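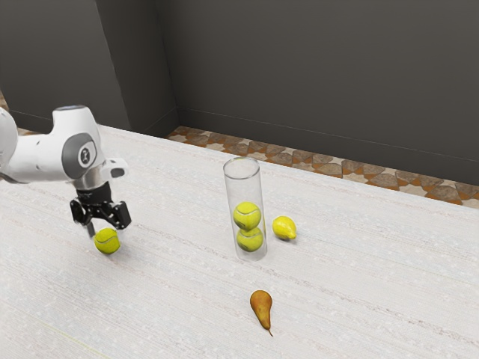 Taking my daughter's class to the robotics open day at Pindach this Saturday and I'm trying to work out what to expect from the simulator station. Teacher handed me the sign-up because I "know computers" (I do payroll). The leaflet has a picture from it and one paragraph of text. Kids get 7 minutes each, they tell the arm what to pick up and where it should go. From the picture it's tennis balls, a clear glass tube with two of them already in it, a lemon and a pear. So is the task to put the loose ball in the tube? Or can they try the fruit too? And is any of it real or is it all on a screen? We have 30 kids, ages nine and ten, and I'd like to tell them something before we get on the bus. Also is there anywhere to eat lunch. Thanks, typing this on my break

Posted by Marit Kristiansen

Aslak Haugen
went last January with my nephew. its good. get there early the line gets long. parking is 2 dollars, cash

Hui-mei Su
I helped at the simulator table last time so I can answer most of this. All on a screen, yes. The arm, the table, the fruit, all computer drawn. There is a real arm in the next hall but that one is demo only, staff run it and visitors stand behind the tape.

Task when I was there: the third ball into the tube with the other two. Sounds easy. The opening is at the top and it's a tall tube, so the arm has to lift the ball high enough, get over the rim, then let go. Most kids forget the lifting part and drive the ball straight into the side of the glass. Nothing breaks, you hit reset and the clock keeps running.

Fruit is allowed if they finish early. The lemon is the one they all want to try and it's a pain, it sits right up against the tube, so the fingers bump the glass if you come in from that side. Tell them to come in from the other side. Pear is out by itself with plenty of room, do that one first. Stem toward you, grab it across the fat part.

Things I'd tell the class:
- open the gripper all the way before going down
- small moves near the tabel
- if you're lost, reset, don't fight it

30 kids at 7 minutes is way too long for one station. Do the math, you'd be there all day. Email ahead and ask for pairs. They had two screens running when I worked it but I don't know about this year. Ask for Solveig Blomqvist at the front desk, she does the school groups and she's quick.

Lunch: tables upstairs in the Vik room, bring your own. Cafe closes at 2 on weekends and runs out of everything before that anyway.

Hjørdis Lindqvist
Agree on the pairs. We did one kid driving and one calling out directions, way less fighting over the controls. Swap halfway.

One thing, I don't think the setup is always the same. Ours had only the balls, no fruit at all, so don't promise them a lemon. The lady running it said they change it around between visits. The software is called Stato I think, or that was on the sign anyway, might be the company. My group was older, middle school, and some of them got bored after the first try. Nine and ten is probaly the better age for it.

If you get a kid who's scared to go in front of the others, the staff will let them watch the first few rounds and go last. Ask. Bathrooms are down the hall past the coat racks, there's only one set so don't leave it for the last minute before the bus.

Related on this board
Trimuritz junior coding kit, worth it for a school club?
Bus rental for 65 people, who do you use
Permission slip wording for weekend trips
Best age for a first robotics class

Contact us | Community rules | Copyright the board and its posters | Back to top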